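I've come around on school supply lists, and I blame August. My kid's list from Tastedden Elementary had 18 items and came to $110 at checkout, before shoes!

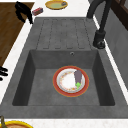 What bugs me is the brand-name stuff. Four boxes of one particular crayon, when the store kind colors just fine? Teachers are stuck too (I get it, their classroom budget is a joke), but the district could buy in bulk the way Trudum schools do and bill us all a flat fee. 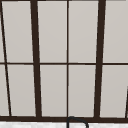
One parent wrote back that a flat fee hits big families hardest, and that she'd sooner hunt for sales with her three than pay it three times over. Fair point, and I'd cap it per household.

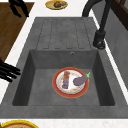
Trudum has 1,194 students, so we're talking real discounts on glue sticks. I'm bringing it up at the September board meeting, and I'd love some company in the back row.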